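Flukomley Players – production meeting, April
Minutes (draft, please shout if I've got anything wrong)

Upstairs room, 7.30pm start, late because of the key. Apologies taken. Last minutes agreed, one change: the hire of the hall piano was for the week, not the night.

1. Autumn play
Long chat. Truletti is still the favourite – two acts, one set, a decent spread of parts for older women, which we keep saying we want. Others felt the second act drags and the innkeeper's speech needs a trim. Rights people do allow small cuts but want them in writing first. Director to mark up a script and send it round. Agreed to go ahead with Truletti subject to that.

Cast of 8. Doubling possible for the two brothers, not popular. Leave till after auditions.

2. Auditions
Two evenings, open to all, pieces to be put on the website beforehand. Last year people turned up having read the wrong scene. Someone asked if non-members can read – yes, join if cast. Prompt still needed, nobody came forward. Carry over.

3. Money
2,000 in the production account after the spring show. Set costs were over, costumes under, so it came out more or less level. Rarkar have put up their lighting hire and want a deposit now. Grumbling. Agreed to get a price from one other firm before paying anything. Ticket prices to stay as they are, programmes up a little. Bar to be looked at seperately.

4. Set and stage
Inn interior, stairs stage left if the flats will take it. The old staircase unit is still in the store at Jin Lane but has lost its handrail. Door must open upstage this time. Working model to be ready before the read-through. Paint: use up what we have, then buy.

Rehearsals 6 weeks if the hall will give us the extra evening. If not, some Sunday-ish arrangement to be sorted out by email. Lines down by the start of week four, director very firm on this.

5. Publicity
Posters were late last time. Printer wants artwork a month ahead. 2,000 leaflets as before, though a good few boxes of the last lot never left the foyer, so a door-to-door rota is needed. Local paper will take a short piece and a rehearsal picture. Website still showing the panto cast, to be changed.

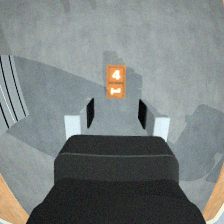
Posted by: Minutes Sec, Flukomley Players
Filed under: Meetings, Autumn show

6. Costumes
Period left open, director leaning to 1930s. Wardrobe would like measurements at the first rehearsal and not in the last fortnight. Two coats still out from the spring show, please look in your cars. Shoes – bring your own, no trainers.

7. AOB
Kettle in the green room trips the fuse if the iron is on. Sign to go up. Youth group want to borrow the small rostra for thier summer piece, agreed, to be back before our get-in. Question about captions for one matinee, good idea, cost not known, find out.

Closed 9.40pm. Next meeting same room, after auditions, date to follow by email.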